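FK Plakach

FK Plakach is a soccer club based in the town of Plakach. It plays in the second tier of the national league and has spent most of its history at that level. The team's home ground is Lurkska Stadium, which has seats for up to 2,000 spectators.

The club was formed by a merger of two works teams, Cidadik and Lokomotiv. The colors of the first — green and white — were kept for home games. Plakach has won promotion to the top division 2 times and was relegated after a single season on both occasions.
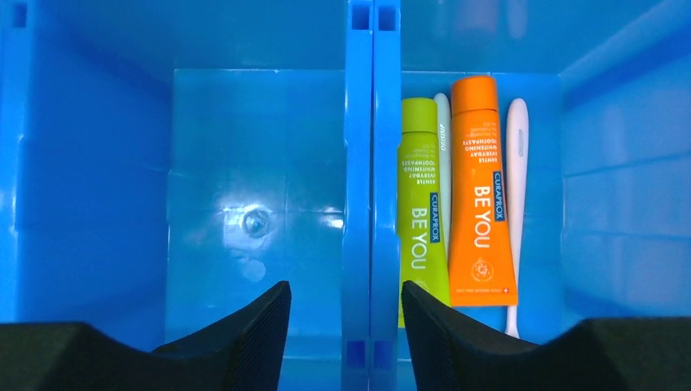

The national cup has brought better results. Plakach reached the semifinals once, losing on penalties after a goalless replay. The league pauses in December, and the club uses the break for an indoor tournament, the Hellström Cup, open to teams from the region.

The club record for appearances is 255 league games, held by a former goalkeeper. The record for goals is 118 in all competitions.

The reserve team plays in the regional league and shares the stadium. The women's section has its own field next to the main stand.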